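30 minutes of reading shelf reviews and I have opinions. Thread on white cubby units and whether anyone should keep food in one. March 30, 2021, for anyone finding this after the prices change.

**1.** The claim, which I have now read on four different shop pages in nearly the same words, is that an open cubby unit "makes you tidy". You can see everything, so you put everything back. I can see everything on my kitchen floor too.

**2.** The three I keep being pointed to are the Trindetti, the Skála and the Sesia. All white, all square holes, all sold with a photo of one vase and a folded blanket. I would like to see the same unit after a fortnight with the post, the bike lights and half a bag of onions in it.

**3.** Depth first, as the shop pages hide it at the bottom. The Skála is 36 cm deep. Fine for folders. For fruit it means the front row gets eaten and the back row gets forgotten. A bowl on a table has no back row.

**4.** Then price. The big Trindetti is 620 pounds before delivery. I could buy a great many bowls.

**5.** People say white shows the dirt so you clean it more. I've owned white things. You clean it for the first month and then you stop seeing it - at which point a visitor sees it for you.

**6.** Fruit gets its own post because the "pantry wall" crowd are so sure about it. The idea is one sort of fruit per cubby, all out on show, so you reach for a pear and leave the biscuits alone. I have my doubts about how many biscuits have been saved this way.

**7.** What I'd grant is that fruit does look good against white. It looks good in the same way a shop looks good, with far more shelf than stock.

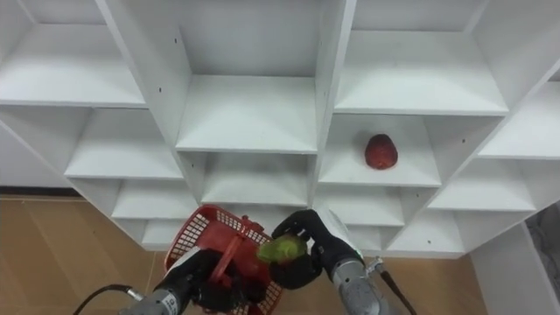
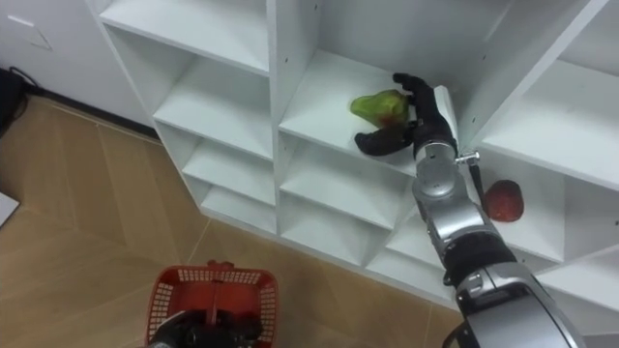
**8.** Fruit and a lot of bare white shelf, both times. And one reply in already, saying I'm being unfair: the bare space is the point, fruit keeps better with air round it than heaped in a bowl, and in that house the apples at the bottom of the bowl were always the ones that went soft.

**9.** All right, I'll take that one seriously. Apples heaped on apples do bruise, and one going off doesn't help its neighbours. But a tray does the same job as a cubby. So does buying fewer apples. I don't see that it needs a piece of furniture as big as a wardrobe.

**10.** The same person asks what I'd do about things rolling out. Good question and a point against their own side! An open cubby has a flat shelf with nothing along the front. Pears lean, apples roll, and if the floor isn't level (mine isn't) you've built a slow sort of marble run. Anything round wants to go right to the back, where we've already agreed it will be forgotten.

**11.** Holes. Look at the dividers on nearly any of these units and you'll find small holes in them. On some that's where a screw goes, on some it's for a shelf pin. The shop pages talk about "endless arrangements". I have lived with adjustable shelves since I left home and I've moved a shelf once, to get a cereal box in, and then never moved it back.

**12.** I'm also told you can get little plugs for the ones you don't use. Piltex do a bag of them. I bought a bag for a different unit years ago and the white was a different white. From across the room it looked like a rash.

**13.** Cleaning, since it's food. Every square has a base, a roof and a side at each hand, and most have a back. That is five faces to wipe per hole if something leaks. A soft pear leaks. On a plain shelf you wipe along in one go and you're finished before the kettle boils.

**14.** Someone else wants to know whether the Sesia is better as it comes with baskets. I'd say the baskets are an admission. You pay for open shelves because you can see everything, and then you pay again for something to hide it in. If you're going to use baskets, stack baskets.

**15.** Fair's fair, what I think cubbies are good at: shoes, if you've a family of feet. Records. Towels. School bags, as each child gets a square and has to argue with the square and not with you. Big dull things that sit still and don't go off.

**16.** What I think they're bad at: anything round, anything that drips, anything small. Keys go in a cubby and that's the last of them. Post goes in a cubby and turns into an archive.

**17.** Placement, as I've been asked twice. Not against a radiator, not in full sun if you do insist on fruit, and measure your skirting board. A unit that stands out from the wall by the width of the skirting leaves a gap exactly wide enough for a lemon.

**18.** And fix it to the wall. I'm sceptical about most of what gets printed in the leaflets but not that page. Tall, white and friendly-looking is still tall, and children climb anything with squares in it.

**19.** First reply is back and says a cousin's Skála has held fruit and veg since August with no trouble at all, potatoes low down in the dark, apples in the middle, bananas up top on their own. I believe it. I'd also guess the cousin was tidy in July.

**20.** Which is my trouble with the whole pitch. The tidy people I know were tidy with wine crates. The rest of us will fill any hole you give us, and these things are nothing but holes.

**21.** Where I've got to: not buying the Trindetti. Might buy a 2 x 3 second-hand unit for the hall, for shoes, if one turns up with its fixings still in the bag (they never have their fixings in the bag). Fruit stays on the table.

**22.** If you've had apples in one of these for a whole winter, tell me how the back of the shelf looks. Not the front. I've seen plenty of fronts.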